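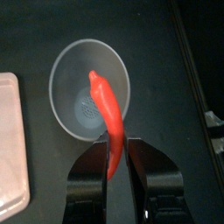
Figure 4. Wrist camera view, pepper held over the open cup.

4. Recording the pick-and-drop set

This section covers the set-up and recording steps for the wrist camera study. Read section 3 first if the arm has not been homed since it was last switched on.

The study asks a narrow question: can a policy trained on wrist camera pictures alone learn when to let go? The Clunemell set holds 1,269 recordings. Each one is a single pick and a single drop, driven by hand. Keep to the layout below so that new recordings can be added to the set without relabelling.

4.1 Before you start

1. Clear the table of anything that is not part of the task.
2. Place the tray on the left and the cup to the right of it. Leave a gap between them wide enough for the open fingers.
3. Stand the cup upright with its mouth open. Do not put anything in it.
4. Wipe the camera lens with a dry cloth.
5. Start the recorder and check that both fingertips show in the live view. If one is missing, loosen the bracket, turn the camera until both appear, and tighten it again.

Note: The cup must be see-through or pale. With a dark cup the rim was lost against the tabletop and the release point came out late in training.

4.2 Recording a drop

1. Put one object in the tray. Change its angle from the last recording.
2. Press Record and wait for the tone.
3. Drive the gripper down over the object and close the fingers on it. For long objects such as the chili pepper, grip across the narrow part.
4. Lift straight up until the object is clear of the tray wall.
5. Move across to the cup and stop. Figure 4 shows the kind of view to expect here: the held object hides part of the cup, but enough of the rim is left to judge the position.
6. Adjust until the object will fall inside the rim, then open the fingers.
7. Back the arm away and press Stop.
8. Mark the recording as In, Out or Spoiled.

Keep the Out recordings. They are used to train the release check. Delete only the Spoiled ones, meaning those where the recorder dropped pictures or the operator's hand came into view.

Caution: Set the grip force to 4 on the Okoro controller before using soft objects. Higher settings can make them spring sideways on release.

Caution: Keep hands away from the fingers until the status lamp has gone out. Stop does not cut power to the gripper.

4.3 Checking a batch

1. After every 70 recordings, run the batch check from the Tools menu.
2. Look at the list of flagged recordings and play each one through.
3. If 7 or more are flagged for the same fault, stop and redo the camera set-up in 4.1.
4. Copy the batch to the Plolledstead store and write the batch number in the log.

Note: Do not trim the pause above the cup. In our tests, policies trained on trimmed recordings let go too early, often while the arm was still moving. Those trained with the pause left in did better on every object we tried, and the gain was largest for long, curved ones.

Results by object are in section 6. Changes to this section should be sent to Modupe Shehu.

Comments (3)

benchrat
Is the grip setting in 4.2 the same on the older controller? Ours only has Low and High.

M. Shehu
Use Low. The scale was changed in the October update and I will add a line about it.

sunitbridge_lab
We left the pause in as suggested and the early releases mostly stopped. Still having trouble with round objects, they roll in the fingers on the way over. Any plans to cover that?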